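Prineck Toy Library
Minutes of the monthly stock and storage meeting, December

Present: Yoon-hee Yeom (chair), Byung-chul Bang, Ye-ji Kwak, Yu-na Byun (minutes)
Apologies: Nam-gil Shim

1. Minutes of the previous meeting
Agreed with one correction. Item 4 should read "Bredard shelving", not "Beltaneck shelving".

2. Mixed toy bin, sorting table
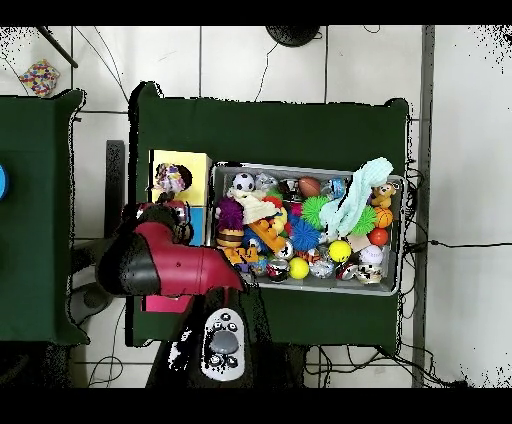
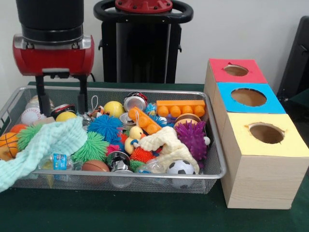

Mixed toys in the metal container, green cloth on the table.

2.1 BB reported that the mixed bin is overfull. Balls, soft toys and cloths are being put in together, and drinks containers have been found among them. The bin is meant for hard and rubber toys only.

2.2 YK asked whether a second metal bin could be bought. YY replied that the present one is large enough if it is used as intended. No purchase at this stage.

2.3 Agreed categories for sorting:
Sports balls (football, basketball, baseball and tennis types)
Spiky rubber balls
Soft toys
Play food
Small toys and keychains
Cloths and towels
Rubbish and recycling

2.4 Spiky rubber balls to be washed in warm soapy water and air dried before going back on loan. YK noted that lint from towels sticks between the spikes. Cloths and towels are therefore to be kept out of the bin altogether and put in the laundry bag under the sink.

2.5 Soft toys to go to the shelf by the window. Bows and other sewn parts to be checked for loose threads. Any toy that fails is to be set aside for YK and not returned to the shelf.

2.6 Bottles and cans to be removed at the start of each sort. BB to put a recycling tub next to the table.

2.7 The cardboard boxes with round holes in the top were discussed. YB proposed using them for posting games with the smaller balls. BB was concerned that the card would not last. Agreed to try them for one month and review.

Action: BB to supply recycling tub.
Action: YK to write the category labels.
Action: YB to test which balls fit through the holes.

3. Stock list
The list stands at 672 entries. YB has checked the first 100 against the shelves. Of these, 8 need a new description, mostly where a set has been split. YY asked that balls be entered by type and not one by one. YB to change the form.

4. Shelving
The Bredard units have been delivered. One side panel is marked but sound, and it was agreed to keep it. NS had sent a note asking for the lowest shelf to be fixed at 53 cm so that the crates will slide underneath. Agreed. BB pointed out that the wall fixings supplied are for brick and the back wall is plasterboard.

Action: BB to obtain suitable fixings before the units are loaded.

5. Loan to Chae Nursery
The nursery has asked for a box of balls and textured toys for half a term. Agreed in principle, subject to washing as in 2.4. Soft toys are not included. YY to confirm the return date in writing.

6. Any other business
6.1 The green table cloth slips when heavy items are dragged across it. YK to buy clips.
6.2 Key to the side door is still with NS. To be returned to the office hook.

Next meeting: to start at 4.30 pm, same room. NS to chair.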